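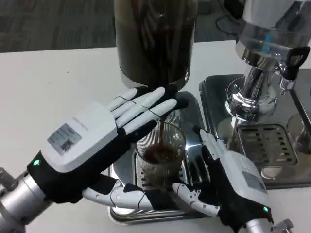 Robot serveur Firier à deux mains : avis après location, avant achat

Je tiens une petite affaire de buffets pour séminaires et je me méfie de tout ce qu'on me vend avec le mot « autonome » dessus. Firier propose son robot serveur à la location avant l'achat, ce qui est plutôt malin de leur part, et j'ai donc pris la formule découverte : 764 euros hors taxes pour 2 jours, transport compris, technicien en supplément. Le supplément, je ne l'ai vu qu'en relisant le devis. Premier mauvais point.

Ce que je voulais savoir était simple. Est-ce que cette machine peut tenir un poste boissons pendant une pause, avec nos distributeurs à nous, et est-ce que cela vaut une ligne dans le budget de l'an prochain ? La brochure répond oui aux deux questions, en gros caractères.

Les mains sont la partie réussie, je le reconnais volontiers. Cinq doigts articulés, des coques blanches, de quoi faire son effet devant des clients. Le commercial de Workance, qui distribue la marque dans ma région, m'a parlé de ces doigts pendant une demi-heure. Il a été plus bref sur le contrat d'entretien : 175 euros par mois, engagement de 24 mois, pièces d'usure non comprises. J'ai demandé la liste des pièces d'usure. Je l'attends encore.

Pour le matériel autour, j'ai gardé mes distributeurs Solís, des modèles à cuve haute avec grille d'égouttage, tout ce qu'il y a de banal dans le métier. Firier recommande les siens et laisse entendre que le reste est « à valider au cas par cas ». Traduction pour votre tableau de dépenses : prévoyez du temps de réglage facturé. Prévoyez aussi une table stable et un sol où les câbles ne gênent pas le passage, deux choses qui ne figurent sur aucun devis et que l'on paie quand même.

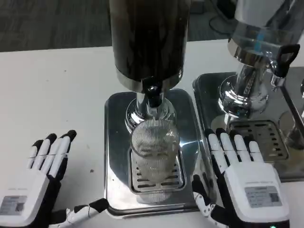
Noeline Ngata, à qui j'avais envoyé mes premières notes, n'est pas d'accord avec moi sur ce point. Selon elle, le réglage se paie une fois et s'oublie, alors qu'un extra en salle se paie à chaque prestation, et je compare mal les deux. Elle m'a aussi fait remarquer que je n'avais pas chiffré mes propres heures passées à remplir les plannings.

Soit. J'ai refait le calcul avec mes heures dedans, et l'écart se resserre, c'est vrai. Il ne se referme pas pour une maison de ma taille. Un robot qui sort deux fois par semaine passe le reste du temps dans une réserve, et l'entretien, lui, court tous les jours. Pour un hôtel qui sert le petit déjeuner du lundi au dimanche, je ferais peut-être un autre choix, à condition d'avoir quelqu'un sur place pour remplir les cuves, laver les bacs et ranger les verres. Cette personne-là, la brochure n'en dit pas un mot. Or elle coûte plus cher que l'entretien.

Autre sujet qui fâche, les gobelets. Verre, plastique rigide, plastique souple : chaque format doit être déclaré à la mise en service, et un ajout ultérieur passe par une demande d'intervention. Je change de fournisseur quand les prix montent, comme tout le monde. Avec ce système j'y réfléchirais à deux fois, et je n'aime pas beaucoup qu'un équipement décide de mes achats à ma place. 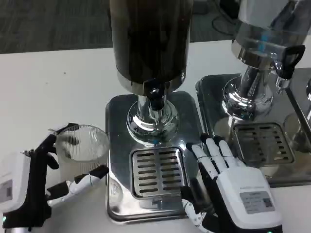 Il faut ajouter l'assurance. La mienne a demandé une attestation de conformité pour un usage en présence du public, que Workance m'a promise pour le vendredi 8 mars et qui est arrivée après, incomplète. Si vous comptez signer, exigez ce papier avant la livraison et faites inscrire la date au bon de commande.

J'ai aussi demandé un prix chez Plitow, qui loue à la prestation, sans engagement. Plus cher à la sortie, mais on sait ce que l'on paie et l'on rend le matériel le soir. Pour un salon ou une inauguration, c'est vers cela que j'irais.

Les plus : belle mécanique, location possible avant achat, technicien aimable et ponctuel.
Les moins : devis à tiroirs, pièces d'usure jamais détaillées, gobelets à déclarer, paperasse en retard.

Ma note : 2 sur 5. Je n'achète pas cette année. Je redemanderai un devis le jour où la liste des pièces d'usure sera jointe au contrat.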